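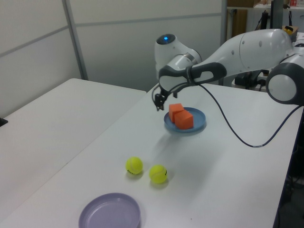
The most exciting thing that happened in the Jevalstead lab this winter was a change to a scheduler, and I realize how that sounds. Stay with me, though, because I spent the better part of February watching it being tested, and I came away convinced that the dull middle layers of robot software are where a lot of the fun is right now.

Jevalstead is a small company that writes planning software for single-arm robots doing tabletop work: sorting, kitting, clearing, laying things out. They don't build arms and they don't train the big models that everybody writes about. What they make sits in between. Their main product is a planner called Murar, which takes a request like "clear the front plate" and a picture of the table and turns the two into a list of motions that an arm can carry out without hitting anything. Under Murar is a small control program called Marty, and Marty's whole job is to keep the arm honest from one moment to the next.

Much of the testing happens on a plain white table with things you could buy in any dollar store. Plates, foam cubes, tennis balls. I have come to love this collection. Two orange cubes pushed right up against each other on a blue plate look like nothing at all until you ask a two-finger gripper to take one of them, and then they become a proper little puzzle. Where does a finger go when there is hardly a gap to put it in? You can come at the outer faces and squeeze both cubes together, which gets you two cubes when you asked for one. You can turn the wrist and pinch across the free sides. You can nudge one cube over first and then grab it. A person does any of these without thinking. Murar has to choose, and the way it chooses is what changed this winter.

The old way

Until recently, Murar worked the way most planners of its kind do. It looked at the table once, built a model of everything on it, worked out a full plan from first grasp to last release, checked the plan for collisions, and handed the lot to Marty. If something went wrong halfway, Marty stopped the arm and Murar started again from a fresh look.

This is a sensible design and it is very easy to debug. You have one picture, one model and one plan, and when the arm does something silly you can lay the three side by side and find out which one was lying. The trouble is that tables don't hold still. A tennis ball that gets brushed by a sleeve rolls. A foam cube that comes up out of a tight pair can drag its neighbor along by friction. Every one of those small slips meant a stop, a new look and a complete new plan, and on a crowded table the arm could spend more time thinking than moving.

The engineers kept logs of this. In one batch of 200 runs on mixed plates and balls, the most common reason for a stop was an object that had shifted by less than the width of a gripper finger. The plan would still have worked! Murar just had no way of knowing that, so it threw away a perfectly good piece of work and began from zero.

Plans with elbow room

The new version does something that I find lovely. Each step in a plan now carries its own conditions along with it, written down as ranges. A grasp on the front cube says, more or less: I am good as long as the cube is within this patch, turned no more than this much, with this much free space on either side. A move across the table says: I am good as long as nothing taller than this stands in this corridor.

While the arm is moving, the perception code keeps sending updates, and a small checker compares them against the conditions of the steps still to come. If a ball drifts a little but stays out of every corridor, nothing happens. The arm carries on. If it drifts into a corridor that's needed four steps later, only that step gets flagged, and Murar starts repairing it in the background while the arm is still busy with the first three.

That last part is the scheduler change, and it took the longest to get right. Repairing a step sounds easy until you notice that steps lean on one another. Change where a cube is set down and you have changed what the next cube has to avoid. The team's answer is to store those links explicitly, as a graph, and to let a repair spread along the links only as far as it has to. Most repairs touch a single step. A few touch two or three. When one spreads past 5, Murar gives up on patching and plans the whole job again, on the grounds that a plan with that many patches is usually worse than a new one.

I asked why the limit was set there, expecting a piece of theory. It was picked by trying a bunch of values and looking at the results. I appreciated that.

Round things

Tennis balls deserve a section of their own. They are wonderful test objects, for reasons that took me a while to see. The fuzz makes them easy to grip and the shape makes them hard to put down. The curved seam helps some vision systems and fools others, and the printing on the fuzz can be read as an edge when the light is low. Put two of them near each other with a short gap between and you get a nice test of whether the gripper's open fingers will fit down beside one without pushing the other away.

For Murar, a ball's condition range is lopsided. Before it is picked up, its position can be loose, because the gripper will center it as the fingers close. Once it is over a plate, the release has to be fussy. Let go a little too high and the ball bounces against the rim. Let go while the arm still has some sideways speed and it starts to circle. The older planner treated the release as one point in space. The newer one treats it as a small volume plus a speed limit, and Marty won't open the fingers until both are satisfied.

Watching this in the logs is a treat. There is a trace for the height and a trace for the sideways speed, and you see the two of them settle - the height first, the speed a moment after - and then the little tick mark where the fingers open. Before the change, the tick came wherever the plan had put it, settled or not.

Shallow plates with raised rims bring their own headaches. To a depth camera, a rim is a thin bright ring that comes and goes with the viewing angle. Early builds of the perception code sometimes lost it altogether and reported a flat disk, and a planner that believes in a flat disk will happily slide a cube straight into the rim. The fix was to stop relying on a single view. The plate model now remembers a rim once it has been seen from any angle, and it takes steady evidence over several frames to talk it out of that belief.

The tool that made it possible

If you ask the people at Jevalstead what they are proudest of, they won't say the scheduler. They will open a browser tab and show you the replay viewer. It is a homely thing. There is a timeline along the bottom, the camera view on the left, and on the right the plan drawn as a row of boxes. Drag the slider and the boxes change color as their conditions go from comfortable to tight to broken. Click a box and you get the numbers behind it, and the update that broke it.

The viewer can also do something sneaky. You can pause a recorded run, move an object in the model with your mouse, and ask Murar what it would have done. I lost most of an afternoon to this. I pushed a virtual ball a hair at a time toward a corridor, watching a box go from green to yellow, and when it finally went red the repair came up as a slightly higher arc over the same stretch of table. It felt like poking a very patient animal.

Before the viewer existed, chasing down a bad plan meant reading text logs, and it could eat a morning. Now a typical case takes 20 minutes, and the awkward ones get saved as tests. Every night, the saved cases are run against the newest build, and any plan that comes out differently from the day before is listed for someone to look at over coffee. Different doesn't have to mean worse, and some of the nicest improvements were first spotted as a line on that list.

What still goes wrong

Plenty. Soft objects are a weak spot. Foam gives under the fingers, so a cube that has been squeezed is narrower than the one in the model, and Murar's idea of free space around it is a little off until the next update. Piles are out of reach for now. So is anything see-through. And the condition ranges are still written by hand for each kind of motion, which is slow work and depends a lot on who is writing them. A test site in Mandthorpe has been trying out a version that learns the ranges from past runs, and the first results were mixed: better on balls, worse on plates, and very confident about both.

There is also the matter of speed. The checker has 30 milliseconds to go through the whole plan on each update, and on long jobs it sometimes needs more. At the moment it deals with that by checking the nearest steps first and leaving the far ones for the next round. The engineers would like something smarter, and there is a whiteboard with several competing ideas on it, one of which has been crossed out and rewritten so many times that the marker has stained the board.

The next release is meant to handle two jobs on the same table at once, sharing one arm, with the repair graph stretched across both. The first test cases for it are already in the nightly run, and most of them fail.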